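Silter Wood Day Camp - Site Check Before the Girls Arrive
Sat 5 December, hut and grounds

1. Gate and path. OK. Gate latch still needs a hip and a kind word. Skallo have quoted for a new one and the figure was framed as an opportunity.

2. Fire circle. Not yet. Stones fine, bucket missing. A fire circle without a bucket is a bonfire with a reading list.

3. Stream crossing. OK with an adult at each end. Handrail firm. Bank slippery, as banks in December like to be. Max 5 girls on the near side at once.

4. Rope swing. FAIL. Fraying at the knot. Taken down and put in the shed, where it will be found within 10 minutes of arrival unless someone locks the shed.

5. Shed. See 4. Padlock present, key not.

6. First aid kit. Plasters plentiful, eye wash out of date, one triangular bandage used as bunting at the harvest feast. Please return.

7. Jelta stoves. Both lit first time. Hoses checked, no cracks. Keep outdoors, including when it rains and people start making speeches about cocoa.

8. Consent forms. All in bar two. "Allergic to mornings" is not a medical entry, but I have let it stand.
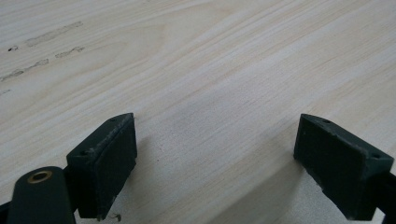 Catherine McIver has asked that the swing stay down until spring, and wants the stream crossing moved to after lunch, when the older girls are there to help.

Agreed on both. Plan changed.

9. Head torches. Six work, one flickers. Spare batteries in the biscuit tin, biscuits elsewhere.

Recheck items 2, 4, 5 and 6 before opening.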